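Ticket 1093: Sat nav loses position on the dual carriageway
Opened by: Kieran Sheehan
Status: Reopened
Product: Neleda in-car unit, map pack 2

Kieran Sheehan
Third time of asking. The arrow jumps to the farm track beside the road and the voice tells me to make a U-turn. I've done the factory reset twice. It changed nothing, and I doubt a third go will.

Lorraine Entwistle (Support)
Could you try a clear view of the sky? Trees can weaken the signal.

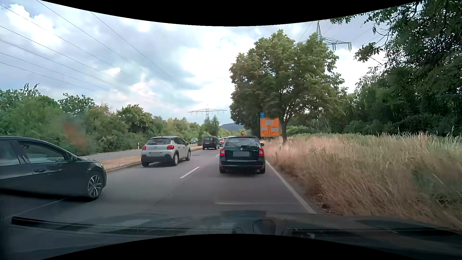 Attachment 1: the stretch in question, two lanes going my way

Kieran Sheehan
Trees on the left, long grass on the right. My phone holds its position there without any bother, so I don't buy the tree theory. Has anyone checked the map itself?

Lorraine Entwistle (Support)
Passed to Senan Brophy in mapping. He suspects the carriageway is drawn 200 metres out in your map pack. A corrected pack is due in April.

Kieran Sheehan
I was promised a corrected pack last time. Leave the ticket open until I've driven it.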